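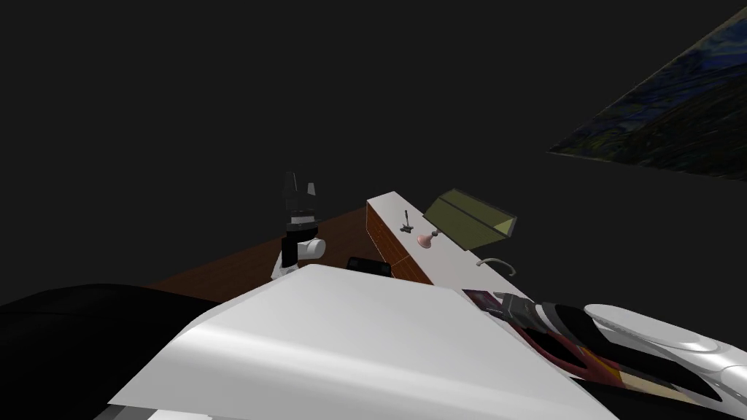 Wooden cabinet, white top, brown tabletop, dark grey behind. The colour combo I can't stop thinking about.

Home Explore Threads Saved Log in
3 min read

Right, a few of you asked how the kitchen is going so I'm doing a thread. Grab a cuppa, I have opinions about benchtops now and they need to go somewhere.

Background for the new people: rented in Golesport for years, bought a tiny weatherboard place in Mernham last winter, kitchen was entirely beige. Beige doors, beige tiles, beige lino. Even the power points had gone beige!

First quote for ripping it all out and starting again was more than my car is worth. Second quote was for doors and benchtops only and came to $3,316, not including anyone taking the old stuff away. I said I'd think about it and went and sat in the driveway for a bit.

So the plan became: keep the carcasses, strip the doors back, white tops, paint the wall dark grey. My mum thinks the dark grey is a mistake. My mum also has a peach bathroom so we'll leave that there.

The doors. Under all that beige was real timber, and quite nice timber too. I don't know what kind. The bloke at the hardware shop said one thing and my neighbour said another and they are both very sure of themselves.

Stripping them was grim. The gel stuff works but it stinks, and you have to do the fiddly edges with an old toothbrush. I did mine on the back verandah over most of July, in a beanie, with the radio on.

(Do the insides of the doors FIRST. I learned on the fronts and you can see exactly which one I started with. It's going next to the fridge.)

Oil, not varnish. I tried both on the offcut from the old pantry shelf and varnish made it look like a pub. One 500 ml tin did every door and two coats on the table, which surprised me a lot.

Oh yeah, the table! Got it from Pawłowska, the secondhand place behind the Mernham bakery. Reddish-brown, ugly legs, gorgeous top. Had to take the flyscreen door off to get it inside and the flyscreen door has never closed properly since.

Benchtops I chickened out on and paid for. White laminate, square edge, and they cut the sink hole for me. Worth it just for the sink hole. I'd have been crying on the floor with a jigsaw.

White does show everything, people were right. Coffee rings, turmeric, one single crumb from across the room. I wipe it down constantly now and I've become a person who says "coaster" to guests.

Now the wall. I bought so many sample pots. If you put a dark grey next to warm wood, half of them go blue on you and the other half go sort of mushroom. Paint a big bit of cardboard and move it round the room at breakfast and again at 7pm with the lights on.

Ended up with a Gredness one in flat finish. Flat marks if you so much as look at it, but the low sheen picked up every lump in the plaster and there are SO many lumps in the plaster.

Total so far is $1,188 with the benchtops, paint, oil, table and a frankly silly number of sanding discs. Handles not included, I'm still fighting with myself over handles.

On handles - I've got 20 to buy and the ones I love are brass and cost more than dinner. Black would vanish against the wall but look good on the timber. Send help, or send photos of yours.

Someone asked about splashback. Haven't got one. There's a tea towel doing its best.

Next job is the lino. I lifted one corner behind the bin and there's another lino under it, green with little flecks, and I kind of love it? Will report back once I've pulled up a bit more.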